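4.2 Sorting and repacking at the returns bench

Reading time: 6 min

Loteck hires out party and games equipment from a single depot in Lundau. Cases come back incomplete or mixed with other people's belongings, and until January every one was checked by hand. The depot then moved part of this work to benches fitted with two robot arms. Staff at the benches no longer handle each item. They set out the case, watch the arms and step in when something is dropped or put in the wrong slot.

We interviewed 19 workers before and after the change. Most said their hands and wrists were less tired at the end of a shift. Six said the work had become duller, and several missed talking across the table while they packed. Pay grades stayed as they were, although two duties (clearing faults and wiping down the bench) were added without extra time. Zulmira Rocha, the shift lead, kept a log of 855 stoppages, which we coded by cause.

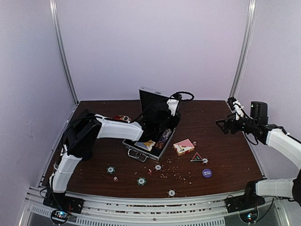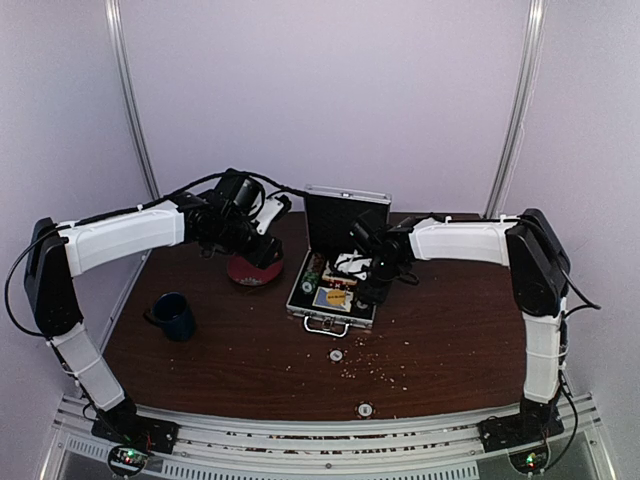

Figure 6. Two-arm bench with an open metal case.

Small loose items caused the largest share of stoppages in the log. Workers dealt with these in different ways. Some paused the arms at once, while others let the attempt run out and then placed the item themselves. Newer staff tended to wait longer, and said they were unsure whether stepping in would count against them. The written procedure did not cover this point.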